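PC Hardware Fundamentals
Unit 4 handout: Main memory, channels, and the memory controller
Instructor: Bernadette Hamel

Read this before the lab. It assumes you have finished Unit 3 (buses and clocks) and can convert between bits and bytes without a table.

4.1 What main memory does

Main memory holds the instructions and data a running program needs now or will need shortly. It sits between the processor caches, which are small and fast, and the storage drive, which is large and slow. A read that misses every cache goes to main memory. A read that misses main memory goes to the drive, and the program waits.

Desktop memory is dynamic RAM. Each bit is stored as a charge on a very small capacitor, and the charge leaks. The memory must therefore be refreshed at regular intervals, whether or not anyone is using the data. Refresh takes time away from useful reads and writes. Static RAM needs no refresh but takes more transistors per bit, so it is used for caches.

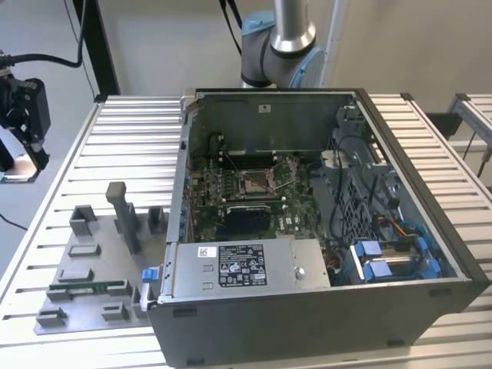 The cells are arranged in rows and columns inside banks. To read a value, the controller first opens a row, which copies the whole row into a set of sense amplifiers. It then selects a column. A second read from the same row can skip the first step. A read from a different row in the same bank must close the open row before opening the new one. This is the main reason that sequential access is faster than random access on the same module.

4.2 Clock rate and transfer rate

DDR stands for double data rate. Data moves on both the rising and the falling edge of the clock, so the number of transfers per second is twice the clock rate. A memory bus with a 200 MHz clock makes 400 million transfers per second, written 400 MT/s. Students lose marks every term by writing MHz where MT/s is meant. Write the unit you mean.

Peak bandwidth for one channel is:

transfers per second x bus width in bytes

For a 64-bit channel the width is 8 bytes. At 400 MT/s the peak is 3,200 MB/s. With a 100 MHz clock it is half that, 1,600 MB/s. These are peak values. Row changes, refresh, and switching between reads and writes all reduce what a program sees.

4.3 Latency

CAS latency (CL) is the number of clock cycles between the column command and the first data on the bus. It is a count of cycles, so it can only be compared between modules after conversion to time:

latency in ns = CL x 1000 / clock in MHz

Worked case. The Kukermont module in the lab sheet runs at CL 11 with an 800 MHz clock. One cycle is 1.25 ns, so the latency is 13.75 ns. The Amano module on the same sheet runs at CL 8 with a 533 MHz clock. One cycle is 1.876 ns, so the latency is 15.01 ns. The module with the higher CL number has the shorter delay. Show the conversion in your report.

4.4 Channels and slot population

A channel is an independent path between the memory controller and one or more slots. On a dual-channel board, two matched modules in the right slots double the peak bandwidth. The same two modules placed on one channel give the full capacity but only single-channel bandwidth. The machine will start either way and will usually give no warning.

Slot order is set by the board maker. Follow these rules:

1. Read the slot table in the board manual before touching a module. Slot color is a hint and its meaning differs between makers.

2. Disconnect the power cord and wear the wrist strap. Standby power can remain on the board after the system has been shut down from the operating system.

3. Match capacity across channels first, then speed. Mixed speeds normally run at a common setting that all the modules support.

4. Line up the notch with the key in the slot. The notch is off center, and a module turned the wrong way will not seat. Do not force it.

5. Press evenly on both ends until the module is level and the latches are closed.
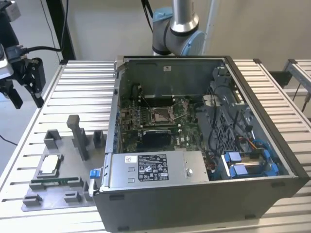

4.5 Where the memory controller sits

In older designs the memory controller was part of a separate chip called the northbridge. The processor sent requests over a front-side bus, the northbridge translated them into memory commands, and the data came back by the same route. In later designs the controller moved onto the processor. This removed one hop and cut latency. It also tied the supported memory type to the processor, so the processor documentation must be checked along with the board manual.

When the controller is on the processor, the memory traces run from the CPU socket to the slots. A bent or dirty socket contact can then show up as a missing module or a missing channel. Check the socket before you reject a module that tests good in another machine.

4.6 Error detection

A parity bit detects any single-bit error in the group it covers but cannot correct it. ECC memory stores eight check bits for each 64 data bits. The usual code corrects one wrong bit and detects two. The processor, the board, and the modules must all support ECC for it to work.

The test program for the lab is Starura. Run one full pass. Record the address and the bit position of every failure. Log 619 in the Eker folder on the course drive gives a completed record – use its column headings.

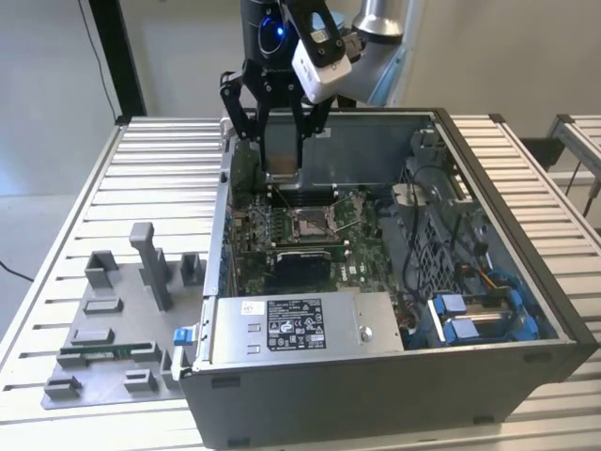
Why does a system sometimes report less memory than the modules add up to?

Part of the address space or of the memory itself may be reserved. Integrated graphics can claim a fixed share at startup, and a 32-bit operating system may be unable to address the full amount. A poorly seated module is the other common cause, and in that case the missing amount equals the capacity of that module.

4.7 Problems to hand in

Calculate the peak bandwidth of two 64-bit channels with a 200 MHz DDR clock. Give the answer in MB/s.

Convert CL 9 at 667 MHz to nanoseconds, to two decimal places.

Explain in no more than 100 words why a refresh cycle can delay a read.

Reports go in the tray outside the lab by 4 p.m. on the day of your session.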